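# Changing the Drive Belt on Your Side-by-Side at Home

I put this job off for two whole seasons because I was sure it belonged in a shop. Then my neighbor Joonas Valtonen came over one evening, looked at my Torkbridge sitting there with 2,147 miles on it, and asked when the belt had last been out. Never, was the answer! So we did it together, and I've done it by myself every time since.

Go by your own manual for torque numbers and belt part numbers, as they vary even between trim levels.

## Getting the cover off

Park on level ground, put it in neutral, chock the wheels and let everything cool down. An hour is plenty (I usually go have lunch). Pull the rear plastic on the clutch side, loosen the clamp on the intake boot, and start on the cover bolts. They aren't all the same length on mine, so I push each one through a piece of cardboard in the pattern it came out – it saves a lot of muttering later on.

Ease the cover away gently and keep hold of the gasket. If it's stretched or nicked, order a new one, or you'll have water in there at the first creek.

## Taking out the old belt

Thread the spreader tool into the rear clutch and turn it slowly until the belt drops down loose between the sheaves. Roll it off the rear clutch first, then the front. Look it over as it comes out. Glazed sides, missing cogs or frayed cords all mean it's finished, and if it came apart on you, pick out every last string before going further.

Wipe the sheave faces with a clean rag and a little brake cleaner. Wash your hands well before you touch the new belt, too, as grease on those sides will make it slip. 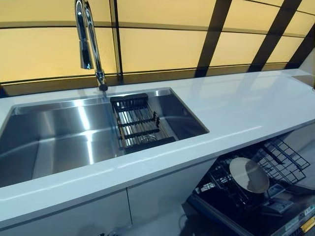
## Fitting the new one

Check for the arrow and point it in the direction of rotation. Front clutch first, then walk it over the rear, and back the spreader out. Turn the rear clutch by hand until the belt rides up near the top edge. Then cover, boot and plastic, and take it easy for the first 27 miles – no hard launches, no towing.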